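Como gravar demonstrações para treinar um braço robótico: da mesa ao conjunto de dados

Este guia cobre a parte da gravação. Parte do princípio de que o braço já está montado, calibrado e a responder ao comando do operador. Se ainda não chegou a esse ponto, veja primeiro a página sobre calibração das juntas. Os exemplos vêm do conjunto Irkia, que gravámos com o Oden, o nosso programa de captura. Os passos servem para outros programas com poucas alterações.

1. Escreva a tarefa numa frase

Antes de ligar qualquer coisa, escreva a instrução que vai acompanhar cada episódio. "Pegar no brinquedo verde e pousá-lo na caixa transparente" é uma boa instrução. "Arrumar a mesa" é vaga e dá demonstrações muito diferentes entre si. Use sempre o mesmo nome para o mesmo objeto. No Irkia tivemos o mesmo brinquedo registado com quatro nomes e a correção foi feita à mão.

2. Prepare a mesa

Fixe a base do braço e marque a posição dela no tampo com fita. Coloque os objetos dentro do alcance, longe do limite das juntas. Para uma primeira série bastam um objeto a agarrar, um recipiente e um ou dois objetos que não entram na tarefa. Estes últimos devem mudar de lugar entre episódios, para que o modelo não aprenda a usá-los como referência.

Verifique os reflexos. Um tampo liso debaixo de lâmpadas de teto cria faixas brancas que variam com a câmara. Não é preciso eliminá-las, mas a exposição tem de ficar fixa. Desligue o ajuste automático em todas as câmaras, incluindo o balanço de brancos.

3. Confirme as câmaras e os relógios

Abra a vista de todas as câmaras no Oden e mova a garra devagar até cada canto da zona de trabalho. Ela deve continuar visível em pelo menos duas vistas. Depois feche a garra uma vez, de repente, e compare o instante em que o movimento aparece em cada vídeo e no registo das juntas. Se houver desfasamento, reinicie a sincronização. Corrigir isto depois da gravação é possível, mas demorado.

4. Grave os episódios

Comece sempre com o braço na posição de repouso. Inicie a gravação, espere um segundo, execute a tarefa e volte ao repouso antes de parar. Mova-se a velocidade constante. As pausas longas a meio do gesto são o defeito mais comum dos operadores novos - o modelo aprende a parar também.

Com objetos compridos, varie o ponto de contacto: uma parte dos episódios pela ponta, outra pelo meio. Varie também a orientação do objeto na mesa.
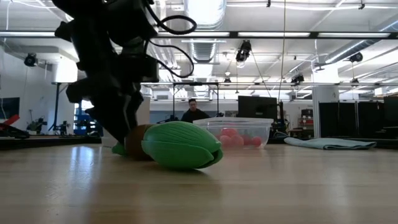 Garra na extremidade esquerda do brinquedo verde, com a caixa das bolas cor-de-rosa por trás.

Os contactos na ponta falham mais vezes. Se o objeto escorregar e o operador conseguir recuperá-lo sem ajuda, guarde o episódio e assinale o campo "recuperação". Se for preciso mexer no objeto com a mão, pare a gravação e descarte-a.

Entre episódios, reponha os objetos numa posição nova. Usamos uma lista de posições sorteada pelo Oden antes da sessão. Quando a escolha fica ao critério do operador, os objetos acabam quase sempre no centro da mesa.

5. Anote logo a seguir

Cada episódio leva quatro campos: instrução, resultado, ponto de contacto e observações. Preencha-os antes de gravar o seguinte. O resultado só admite "completo", "parcial" ou "falhado". Nas observações escreva factos curtos, como "caixa deslocada pela garra".

6. Reveja e filtre

No fim da sessão, passe os episódios no Clarnetti a velocidade dupla. Procure imagens perdidas, mãos dentro da zona de trabalho e instruções que não correspondem ao gesto. Na primeira ronda do Irkia gravámos 1.946 episódios e retirámos 658, quase todos por falhas de sincronização que o passo 3 teria apanhado.

Os episódios falhados não se apagam. Ficam numa pasta à parte e servem para treinar o detetor de sucesso.

7. Exporte

Exporte no formato Panicker, com uma pasta por sessão. Confirme que o número de linhas da tabela de anotações é igual ao número de episódios. Separe a validação por sessão inteira: episódios da mesma sessão partilham luz e posição das câmaras, e misturá-los dá resultados melhores do que os reais.

Problemas frequentes

A garra treme no início do episódio: o comando do operador não estava na mesma posição que o braço. Alinhe os dois antes de iniciar.

O vídeo escurece a meio: a exposição automática voltou a ligar-se depois de uma câmara ter sido reiniciada. Repita o passo 2 para essa câmara.

O registo das juntas tem menos amostras do que o esperado: verifique se há outro processo a usar a mesma porta e grave um episódio de teste antes de continuar.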